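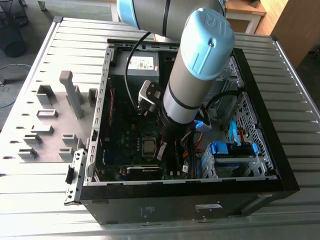

Aurora Louro wants it on record that a tower lying on its side is not "in progress," it is lying on its side, and that the bench log should say which one we mean. Fine. Aurora, this one is in progress.

**2nd July - bench 2, desktop teardown**

Side panel off, case flat on the corrugated top. I still maintain that whoever ordered a ridged worktable for a room full of small screws had never dropped a screw. They roll into a groove and then they travel. The magnetic dish helps, on days when the magnetic dish is on this bench.

Job is one of the Fostavari returns. The sheet says strip to bare case, sort boards from metal, pull the drive first and bag it. Batch is 166 units, and I have done 17, so no one should be planning a party.

Order I'm using now, after trying the one on the sheet:

1. Drive. Blue caddy in the perforated cage, SATA cable off before anything else moves. I pulled a caddy with the cable still on last week and bent the connector. Graça Cunha has it on her monitor as a decoration.
2. Graphics card. Sits right across the lower part of the board and hides everything you want to get at. Retaining screw, then the latch, then pull straight up. If it fights, the latch is still closed. It is always the latch.
3. Memory. Bag it per machine. Do not start a communal cup of memory again.
4. Board power leads, then the rest of the wiring.
5. Power supply. Four screws at the back, and a hand under it while you do the last one.
6. Board last. CPU stays in its socket until the sorting table, whatever Rodrigo says.

Doing the power supply before the board leads (the sheet's way) means carrying a gray brick around by its own hair. Brosden wrote the sheet. I would like to meet Brosden.

Note on cables: these cases are worse than the Virthorpe lot. The bundles run behind the cage and over it, and the ties are always on the side you can't reach. Flush cutters, small ones. The big ones nicked a SATA lead on unit 12 and I spent a while pretending it had come that way.

Times: best so far 17 minutes, worst I'm not writing down. That one had a stripped screw in the cage and I ended up drilling it. Swarf all over the bench, so I vacuumed, then found the screw I'd lost the day before, so call it even.

Still open:

- [ ] more antistatic bags, medium. 110 left in the box
- [ ] labels that stick to antistatic bags (current ones do for an hour)
- [ ] ask Benvinda Cardoso if the cages go in steel or mixed. Benvinda Magalhães said mixed, but she was on her way out the door
- [ ] rubber mat for the ridges. Third time of asking

*Rodrigo, in pencil:* mat was ordered, arrived, is under the kettle.

Kettle relocated. Mat smells of tea. Next unit after lunch.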